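Gin maker Mogensen has bought the Hitundale distillery, which closed in December with the loss of three jobs. 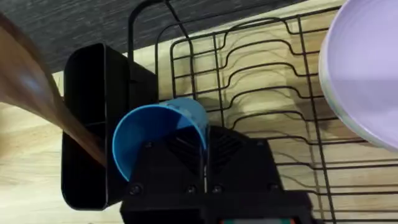 The sale includes the stills, the warehouse and 1,820 casks — most of them still maturing. The price was not given.

Mogensen plans to restart production in spring and will keep the Hitundale name.

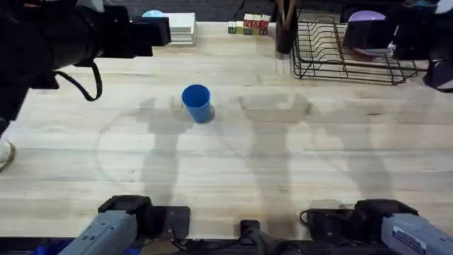

The first release will be a rye spirit called Tomen, limited to 500 bottles. It will be sold through the importer Ivance. Trade buyers can try it beforehand at tastings, where it will be poured over ice in plain blue plastic cups like the one on the wooden tabletop. A second batch of around 1,000 bottles is due later.

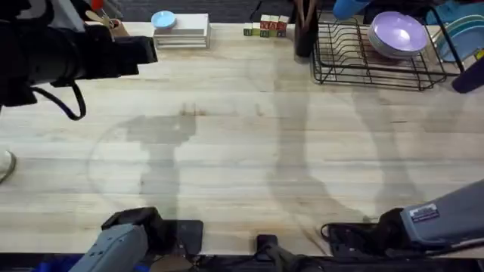
Þröstur Juhl
Spirits reporter

Former staff have been invited to apply for their old posts.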